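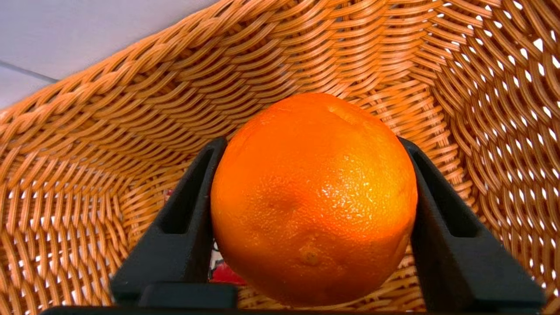 Orange in the woven fruit basket, Momano House kitchen

MOMANO HOUSE RESIDENTS' ASSOCIATION
Kitchen and Common Rooms Meeting
Minutes, December 2024

Present: Hedvig Bakke (chair), Lurdes Valente, Přemysl Krajčí, Rostislav Říha (minutes)
Apologies: Vratislav Gajdoš

1. Minutes of the previous meeting
The minutes of the October meeting were approved with one correction. Under item 4, "pantry shelf" should read "pantry door."

2. Fruit baskets
Ms. Valente reported that the woven baskets bought in the fall are now in use in the kitchen and in the second-floor lounge. Residents have asked whether fruit may be taken at any hour. It was confirmed that it may, except while the kitchen is closed for cleaning.

Mr. Krajčí raised the matter of soft fruit being placed underneath oranges and spoiling. After discussion it was agreed that oranges will have a basket to themselves. Bananas and pears will go on the tray beside the bread box. Baskets are to be emptied and wiped out once a week, and any fruit with broken skin is to be removed when found.

Ms. Bakke asked that the baskets not be washed in the sink or left to soak. A damp cloth is sufficient.
Action: Ms. Valente to post a short notice by the pantry.

3. Fruit order
The standing order with Prirklow was reviewed. The supplier has offered delivery in boxes of 15 at the present price. Mr. Říha noted that the kitchen account stands at $1,556 and that $531 of this is already committed to the repair of the dishwasher. The meeting agreed to continue the order through the winter and to take 2 boxes of oranges with each delivery.
Action: Mr. Říha to confirm with Prirklow in writing.

4. Pantry door
The hinge has been replaced. The door still catches on the floor in wet weather. Mr. Gajdoš had sent word that he is willing to plane the lower edge. Accepted with thanks.

5. Other business
Mr. Krajčí requested that the large cutting board be returned to the kitchen by whoever has it. The key to the Ross Street storeroom is now held at the front desk and must be signed for.

The next meeting will be announced on the notice board. The meeting was then adjourned.

Minutes recorded by R. Říha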